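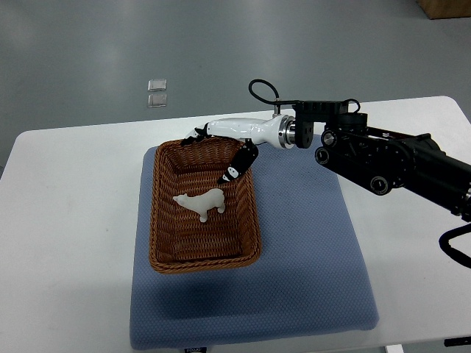

Blue-grey mat on the white table.

I have now spent five evenings mapping the footpaths of Wungate, a town I moved to in February and still can't cross without ending up behind the bowling club. The official council map shows a path from Flirnon Street to the creek. The path does not go to the creek. It goes to a fence, and on the other side of the fence is a goat.

So I made an account and started fixing things. My first edit moved a bench. I'd like to say I felt the weight of cartography's long history on my shoulders, but mainly I felt that the bench was still a bit too far left, so I moved it again.

After that it got out of hand. I did every letterbox on my side of the highway, then the drinking fountains, then the steps down to the oval, which required going back in the rain to check whether there was a handrail (there is, on one side, and it wobbles, and I couldn't find a tag for that). My count sits at 972 edits as of Nov 11, 2025. At least 40 of those were me undoing something I'd done the night before.

The worst of it was Namboodiri Lane. Half the signs say Lane, the other half say Close, and the one at the bottom has been turned to point at somebody's carport. I picked Lane. Within the hour another mapper had changed it to Close, with a very polite note asking for my source. My source was a sign. So was theirs. We have agreed to put one in the alternative name field and are now on better terms than I am with most of my neighbours.

I've been logging my walks with an app called Grular, which is free and drains the battery like a bath. It also believes I once covered 800 metres in a single bound, straight through the primary school. I've left that one out.

Next up is the far side of the creek, assuming I can find a way to it. The goat's fence is on the map now. I haven't added the goat, as I'm told he moves.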